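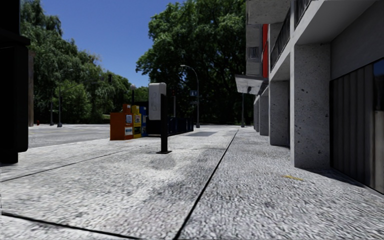 Concrete sidewalk with expansion joints and a light-gray box on its bolted post, downtown Hamport.

Lungile Mathebula has spent most of her working life on the part of the street that people walk on. She trained as a materials technician, tested bridge decks for a period, and now runs the sidewalk condition program for Hamport, a job that covers inspection, repair scheduling and the writing of specifications. We spoke at the city's materials yard on a Wednesday, between a delivery of joint sealant and a meeting she described as "mostly about tree roots."

The program inspected 3,469 panels in its last cycle. A panel, in her usage, is one slab of concrete bounded by joints on all sides or by a joint and a curb. Each is given a score for cracking, surface loss, slope and vertical offset against its neighbors. Offset carries the most weight.

"Cracks get the phone calls, but offset is what trips people," she said. "A hairline crack in a flat panel can sit there for years. I would sooner send a grinder to a clean panel with a raised edge."

Grinding is the cheapest of the three treatments the city uses. A crew planes the high edge down to a shallow ramp and moves on. Mathebula does not allow it where the slab would be thinned beyond a quarter of its depth, and she does not allow it twice on the same edge. The second treatment is lifting, in which grout or foam is pumped under a settled slab through drilled holes. The third is replacement.

Her views on lifting have changed. Hamport used a foam product from Ternonus on a trial block, and she was at first skeptical of it. "My objection was that we were injecting something into soil we hadn't looked at," she said. "If water is carrying the fines away, you lift the slab and the water keeps going. So we changed the procedure. Now there's a drainage check before anyone drills." Of the panels lifted under the new procedure, almost 68 percent have needed no further work. She considers the figure acceptable and would like it to be higher.

Much of the conversation concerned joints. Concrete shrinks as it cures and moves with temperature afterward, and a sidewalk without joints will make its own. Contraction joints are tooled or sawed partway through the slab so that cracking occurs along a chosen line. Expansion joints go the full depth and are filled with a compressible material, usually where the walk meets a building, a curb or another fixed object.

"The sawing window is short," she said. "Too early and the blade pulls the stone out of the edge. Too late and the slab has already decided where it wants to crack. In September you might get a comfortable afternoon. In July the crew may be out there at 9 at night with lights."

She is particular about filler. The older fiberboard strips rot from the top, and the gap collects grit, which then prevents the joint from closing in hot weather. Howells, the contractor on the current repair package, proposed closed-cell foam with a poured sealant cap. Mathebula accepted it after a winter's exposure on a test strip behind the yard.

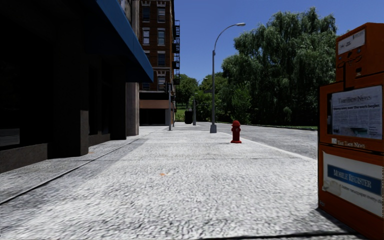

Surface finish is the other item on which she has rewritten the specification. The previous document asked for "a broom finish or similar," and the results varied from block to block. Some finishers worked bleed water back into the surface, which weakens the top layer and leads to scaling. A pale walk with a coarse, flecked surface, like the stretch that runs between the dark storefront and the asphalt here, holds a shoe well but can make a shallow defect hard to pick out in strong sun. Her inspectors carry a straightedge for that purpose and are told to use it even where the walk looks flat.

Mix design was taken over from the regional supplier, Clenov, with two changes. The maximum water content was lowered, and air content is now tested at the point of discharge as well as at the plant. "A truck sits in traffic and the air goes down," Mathebula said. "The plant ticket is correct. It is correct for the plant."

Asked what she would change next, she named curing. The specification calls for a sprayed membrane applied as soon as the surface sheen is gone. Coverage is checked by eye, and she does not trust the result on windy days. She has drafted a clause that would require wet burlap on any pour of fewer than 8 panels, where the added labor is small. Howells has asked for time to price it.

The next inspection cycle begins on the east side, where the street trees are oldest. Root damage will be recorded under a separate code for the first time.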